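Instalaciones de climatización II
Apuntes de clase, tema 6: equilibrado de redes de conductos
Profesora: Araceli Contreras

6.1 Punto de partida

Una red de conductos recién montada casi nunca reparte el caudal como dice el plano. Los ramales cortos y cercanos al ventilador reciben de más y los del final se quedan sin aire. Equilibrar es añadir pérdida de carga en los ramales favorecidos hasta que todos reciban la misma proporción de su caudal de proyecto.

Antes de tocar ninguna compuerta hay que comprobar:
- filtros limpios y colocados
- compuertas cortafuegos abiertas
- todas las compuertas de regulación al 100 %
- sentido de giro del ventilador
- puertas y falsos techos en su posición normal de uso

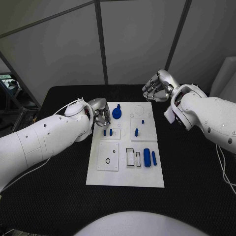 La compuerta de regulación se acciona a mano o con servomotor. En la manual, el eje sale por el lateral del conducto y se fija con una palomilla sobre un sector graduado. En la motorizada, el giro pasa del motor al eje por un tren reductor, y una rueda dentada como la pieza azul en forma de engranaje que está junto a los dedos metálicos, sobre el tablero blanco, basta para entender la relación de transmisión: si el piñón tiene la mitad de dientes que la rueda, el eje gira a la mitad de velocidad y con el doble de par, descontando el rozamiento. El par necesario depende de la superficie de las lamas y de la presión diferencial. Consultad siempre la tabla del fabricante.

6.2 Método proporcional

Se mide el caudal en todas las bocas y se calcula para cada una el cociente entre caudal medido y caudal de proyecto. La boca con el cociente más bajo es la de referencia y su compuerta no se toca. Las demás se ajustan una a una, de la más desfavorable a la más favorable, comparando siempre con la referencia.

Ejemplo. Ramal con caudal de proyecto de 900 m³/h. Se miden 850 m³/h. Cociente: 850 / 900 = 0,94. Si la boca de referencia está en 0,89, hay que cerrar un poco este ramal y volver a medir las dos.

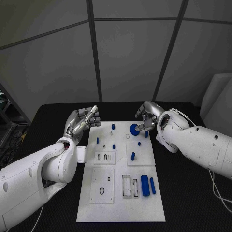 Al cerrar una compuerta sube el caudal en el resto, de modo que los cocientes anteriores dejan de valer. Lo que se conserva es la proporción entre las bocas ya igualadas, siempre que solo se actúe aguas arriba de ellas. Una vez igualadas las bocas de cada ramal, se repite el procedimiento entre ramales y al final se ajusta la velocidad del ventilador.

Tolerancia que usaremos en prácticas: ±10 % en cada boca.

6.3 Para entregar

Hoja de medidas de la red del taller, con posición final de cada compuerta y firma de los dos miembros del grupo. Plazo: primera semana de junio.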